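Search this site
Enter keywords
Go

December
By Rhea Soriano

Shiela Panganiban wants it understood that she did not choose dowsing. She says her grandmother did it with a wedding ring on a length of sewing thread, over the bellies of pregnant women and over maps when a cow had wandered, and that she herself thought it was embarrassing until she was past forty. She is 67 now. She has a brass pendulum on a chain, a drawer of spares, and a room over the old Castillo bakery in Weritz where she charges $50 for half an hour.

I should say where I stand. I think a pendulum moves because the hand holding it moves. The hand does this in small ways the owner doesn't notice, and it tends to do it in the direction the owner expects. People have been pointing this out for a very long time, and it has made no difference to the sale of pendulums. I told Shiela this on the phone before I came. She said to come anyway and bring exact change.

"You're the third one," she said when I sat down. "The first was from the college and he wanted to film my wrist. The second was a minister. He was nicer than the one from the college."

What does she do, in plain terms? A client comes with a question, or several. Shiela prefers the kind that can be answered yes or no, and she will spend a good part of the half hour getting the question into that form. Then she holds the chain between finger and thumb, rests her elbow on the table, and asks it out loud. Back and forth is yes. Side to side is no. A circle means the question was badly put, or that it isn't the client's business.

"I get a lot of circles," she said. "People ask about their sister-in-law."

I asked whether the circle might be a convenient thing to have in the kit.

"Sure it's convenient. A doctor can say the test was inconclusive. You don't write an article about him."

I would, as it happens, if he had no other tests. But I let that go, partly because she was pouring me coffee and partly because I wanted to get to the money. She sees four or five people on a good day, fewer in summer. She doesn't take cards. She has never advertised, apart from one month when she paid for a square in the Weritz shopping guide and got two calls, both wrong numbers. Nearly everyone comes because a friend came first.

I asked what they come for, and I had expected illness. She shook her head before I'd finished.

"I don't do sick. If someone says lump, I say doctor, and I don't take the fifty. I had a woman sit where you are and ask should she stop her blood pressure pills. I put the chain away in the drawer. She was mad at me."

Can I check that? I can't. I spoke to three of her regulars, and two of them said the same thing about illness without my prompting them. The third said Shiela had once told her that a rash was "from worry," which sounds to me like doing sick. When I brought this up, Shiela thought for a while.

"That wasn't the pendulum," she said. "That was just me talking. I had a rash from worry myself."

It's a fair enough answer from a neighbor. I'm less sure it's fair from somebody being paid, and I don't think the client in the chair can tell which of the two is speaking.

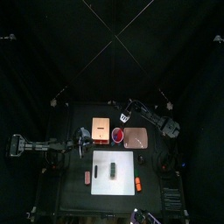

Black curtain walls around a black tabletop.

The training question comes up with everyone in this line of work, and the answers are usually long. There will be a diploma, and an institute, and letters to put after the name. Shiela has one certificate. It comes from something called the Pevura Method, a correspondence course that she took in her forties, and it is in a folder and not on the wall.

"It was six booklets," she said. "You mailed in a sheet at the end of each one. I got 100 on all of them. Everyone got 100. I met another lady who took it, and she got 100, and she told me she'd left a page blank."

She laughed at this longer than I did. I asked why she had kept the certificate in that case.

"I paid for it."

The Pevura booklets are still on her shelf, and she let me look. They are stapled, badly typed and very confident. Booklet two says that the pendulum "cannot lie but may be teased." Booklet four has a list of metals and what each is good for, with no hint of how anybody found out. Booklet five is mainly about how to set fees. I have read a fair amount of this kind of thing, and it runs true to type in that the further you get from anything that could be tested, the firmer the sentences become.

Shiela doesn't defend them. She says she learned to do it from her grandmother and learned to charge for it from booklet five.

So I asked her to do a test. I'd brought 16 plain envelopes, half with a playing card inside and half with a piece of cardboard cut to the same size. A friend had sealed and shuffled them, and I didn't know which were which. I had warned her on the phone that I'd be asking. I had expected her to refuse, or to say the conditions were hostile, or that the pendulum doesn't perform. She just moved the cups.

It took most of an hour. She was slow and serious about it, and asked the same question each time: "Is there a card in here?" She got no circles. I wrote down what she said and we opened them together at the end. She had nine right.

Nine out of 16 is what you get from tossing a coin on a slightly good day. I said so.

"It's more than half," she said.

It is more than half. I explained that eight would be the ordinary result and nine is next door to it, and that if she did it again she might get seven. She offered to do it again. I didn't have another hour, and I now wish I'd found one, though I doubt that seven would have troubled her any more than nine had impressed me.

"You want to know what I think?" she said, putting the envelopes back in a neat stack. "I think nobody cares if there's a card in there. You don't care. I don't care. When Anis came up here, she cared."

Anis is a client, or was. She agreed to talk to me, and she gave me her first name only. She came up the stairs over the bakery with a question about selling her mother's house. She had been going over it for more than a year. The pendulum said yes and she sold.

"I knew I was going to sell it," Anis told me. "I think I wanted to be sitting down with somebody when I said so."

I asked if she believed the pendulum had told her anything.

"It swung," she said. "I watched it. I don't know what you want me to say."

I asked what she would have done if it had swung the other way. She said she would probably have gone home and cried, then called the realtor in the morning. This is a strange sort of endorsement. It means that she paid $50 for an answer she was only going to accept if she liked it. When I put it to Shiela that way she seemed pleased.

"Well, yes," she said. "A lot of them are like that. They get the no and I can see it on their face, they're upset, and I say, so now you know what you want."

This is a good trick and an old one. You can do it with a quarter. I'm prepared to believe that it helps people, and that there are worse ways to spend half an hour than being made to put your trouble into one clear sentence in front of a patient older woman. What I can't see is why it has to come with a claim that the brass knows something. Take the claim out and you'd still have the sentence and the woman.

I said this too. By then it was getting on for four o'clock, and the light was going, and she had another client due.

"They wouldn't come up the stairs," she said.

I asked what she meant.

"If I put a sign out that says, come and talk to Shiela, she's a good listener, fifty dollars. Who's going to come up the stairs for that? Their husband would say, you paid what?"

And what does the husband say about the pendulum?

"He says it's nonsense. But he knows what it is."

I tried once more on the main point. Did she think, herself, with no client in the room, that the pendulum knew things? She took it out of its pouch and held it over the table, and we both watched it. She hadn't asked it a question. It moved a little, as they do.

"My grandmother found a cow," she said.

Did she? It's the story that everything in this room rests on, and it's sixty years old and came down through a family. I asked how far off the cow was. Shiela didn't know. I asked how many times the ring and thread had been wrong about a cow, or a baby, and she said no one would have kept track of a thing like that, which I thought was the truest statement made by either of us all afternoon.

She tried to give me back ten dollars of my fifty because I had used the time on envelopes and never asked a question of my own. I told her to keep it. She asked if I was sure there wasn't anything, and I said there wasn't, and she looked at me a bit longer than I liked. Then her four o'clock was on the stairs, a man in a work jacket, who stood aside on the landing to let me by.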